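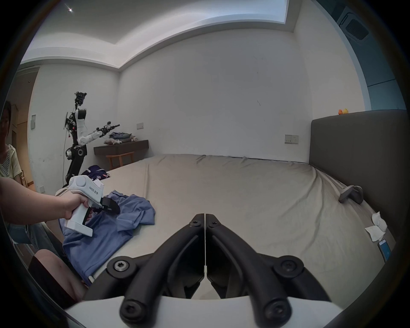 A pair of hand-held grippers at the bed, jaws of the left-hand unit on a blue long-sleeved shirt.

Equipment plan for the garment handling room: what we buy next

2019-12-02

The equipment request for the Hostham room closed at the end of November. Tharun Varghese has merged the separate lists into one plan, and the main points are set out below for everyone who has to order against it, store it or work with it. The full sheet is on the shared drive under Gashi, tab 2. Lines marked "hold" in that sheet are not approved and should not be quoted to suppliers.

Scope. The plan covers hand-held grippers, spare parts, garments, room furniture and the support items needed for bed and folding work. It does not cover the humanoid platform, which is carried on a separate capital line with its own review. Computing and storage are also excluded. Requests for either should go to the Zelside budget holder.

Hand-held grippers. The grippers are bought as pairs, left and right, and will continue to be tracked as pairs. Several requests asked for single units as replacements. These were converted to full pairs in the plan. Mixed pairs have caused matching errors in the asset register, and the time spent fixing the records was greater than the saving on the part. Each body must carry a kit number and a hand marking on the housing before it leaves the store. A unit that arrives without both goes back on the shelf until it is labeled.

Finger assemblies. These are the main running cost. The quote from Brultitz is 127 per finger set, with a minimum order of 2 sets. Wear is concentrated at the pivots and at the tips. The current practice of replacing the whole gripper when one finger develops play is to stop. Fingers are to be swapped at the pivot, and the housing kept in service unless the trigger or handle is also faulty. The old fingers go in the return bin with the kit number written on the bag.

Fasteners. The joints use hex-socket screws. Last year these were bought in small packets as needed, at a poor unit price and in two finishes. The plan replaces this with one box of 100 per size, one finish. Hex keys are to be bought with the box and kept in the same drawer. Please do not use ball-end keys for final tightening. Rounded sockets account for most of the fingers that could not be repaired on site.

Cloth and garments. Fabric is listed as a consumable from this plan onward. Shirts and similar items change with use: collars soften, hems curl, and after enough folding the cloth no longer behaves like something out of a closet. The budget allows for regular rotation. Buyers should aim for a spread of weights and sleeve lengths and should include prints as well as plain colors. Plain light blue is already well covered. Secondhand stock is acceptable if it has been laundered and has no loose trim.

Bed linen. Fitted sheets are to be bought in the same size as the present mattress, with one spare in the room at all times. A second color was requested and has been approved. White was turned down for now on grounds of glare under the ceiling lights, and may be looked at again when the lighting line is reviewed.
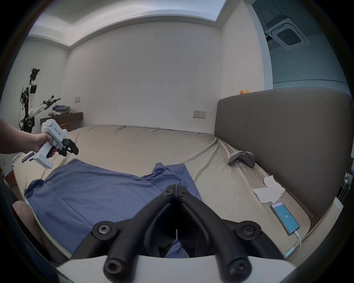
Garment work on the fitted sheet, with controllers and phone within reach near the headboard.

Controllers and phones. These were missing from the first draft and were added after comments. Controllers are planned as pairs, in line with the grippers. Phones are planned one per station, each with a charging cable long enough to reach from the bed to the outlet without tension. Short cables were the most common complaint in the November returns. The plan includes longer cables and a small stock of clips for routing them along the bed edge. Cables that cross the working part of the sheet are not permitted, and clips will be issued to every station to deal with this.

Power. The far wall of the room has its outlet plate just above bed height. An added outlet on the headboard side was requested. This is building work and cannot be charged to equipment. The request has been passed on, and until there is an answer stations should plan on one switched power strip, wall mounted, away from the floor.

Furniture. No new beds this period. Low storage for folded clothes is approved at one unit per room. Depth matters more than height, as piles set on a shallow top tend to slide when the robot arm is working near them. Check the arm's reach before fixing a position, and leave clear access to the base for servicing.

Budget. The approved total for the lines above is 2879, with delivery and without tax. Finger sets and grippers take the largest share, followed by controllers and phones. Garments and linen are small. There is no general reserve in the plan. If a price changes between quote and order, the buyer should cut quantity within the same line and tell Tharun. Moving money between lines needs a written request, and that includes small sums.

Ordering sequence. Finger sets and fasteners go first, as they have the longest lead time and hold up repairs already in the queue. Controllers, phones and cables follow in a single order to save on freight. Garments can be bought locally at any point. Storage comes last, after the floor layout for the room is signed off.

Receiving. All deliveries go to the Hostham store. Do not open boxes at the bench. The store records serial numbers, applies labels and checks finger alignment on each gripper: with the trigger fully pulled, the tips should meet evenly along their length. Units that fail are to be refused within the supplier's return period. Two were kept past that period last time and had to be written off.

Comments on quantities should be added to column F of the sheet, next to the line concerned. Comments sent by email will not be tracked. Questions about the Brultitz quote, including the finger drawings, go to Tharun Varghese.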